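Small Spaces Forum > Storage and Furniture > Cabinets

Topic: Where do you keep flat, thick things? (cabinet with one shelf)

vinzenz_eder
Posted March 28, 2020
Hello all. I am new here and English is my third language, so please be patient with me. I have a light wood cabinet with two doors and one shelf in the middle. It stands in the small room where my wife does her exercises and where I sometimes repair things on my knees. For both of these we use flat boards, the blue ones, and I want to have them finally inside the cabinet and not behind the door, where they fall over each time somebody enters.

My problem is the depth. The thin dark blue one lies well on the shelf. The thick one I have put on the top for now, but it comes out over the front edge and I do not like how it looks. I also hit it with my elbow.
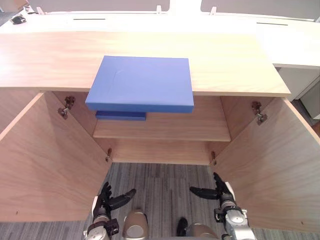

The cabinet with both doors open, thick board on top, thin one on the shelf.

The part under the shelf is free. I was thinking to stand the thick board there on its long side, but I am afraid it will bend with time. What would you do?

Trasstead
Reply 1
Nice cabinet. I would leave the thick one on top and just turn it so the long side runs along the back wall. You use it often, yes? Things you use often should not live behind doors. You will stop putting it away after 14 days, I promise you.

femke.h
Reply 2
I don't agree with Trasstead. A top is for a lamp or a plant. When one thing lives there, in a month you have ten things there. Put both boards on the shelf, one over the other, thick one at the bottom. Did you measure the height between the shelf and the top?

vinzenz_eder
Reply 3
Femke, I measured now. The height is enough for both. It is the depth which is 4 cm too short, so the doors would not close. If I turn the thick board the other way, it is too wide for the side walls. On the top I can turn it, this is true, I have not tried.

Mạch
Reply 4
About standing it on the side: depends what is inside. If it is foam, mine became wavy at the bottom after one summer. I had it in a closet from June to September, and when I took it out it did not want to lie flat anymore. I put it under the mattress for some nights and it was a little better, never completely good. Lying flat is safer.

Akari
Reply 5
Mine is standing for 6 years between the washing machine and the wall and it is perfectly straight. I think it matters more if it can lean. If it is squeezed from both sides it has no room to bend. So in the lower part you could put a box next to it to hold it.

By the way, does your cabinet have a floor? I think I see the carpet through the lower part. If there is no bottom, I would lay a piece of plywood first. Carpet gives dust to everything.

vinzenz_eder
Reply 6
Akari, you have good eyes. No, there is no bottom, it stands directly on the gray carpet. I bought it used for 50 euros and the seller told me it was made like this, for hiding a heater or something similar. I could cut a bottom, I have still some wood in the cellar.

Trasstead
Reply 7
So much work to hide one board. Turn it and leave it on top!

femke.h
Reply 8
A bottom panel is one hour of work and then he has a whole second level to use. I would do it even without the board. Please put small blocks under the corners, so that the panel does not press in the carpet.
Femke Hermans

Edirico
Reply 9
One more possibility: move the shelf, if it sits on pins. With the shelf lower you can stand the thick board in the upper part a little diagonal, and the thin one fits behind it. Check first if there are more holes in the side walls.

vinzenz_eder
Reply 10
Thank you for all the answers. The shelf is screwed, so I will not move it. I turned the thick board on the top now and it does not come over the edge anymore, so Trasstead gets a point. But I will also cut the bottom, because my wife has already plans for the lower part. Femke, how thick did you take the blocks?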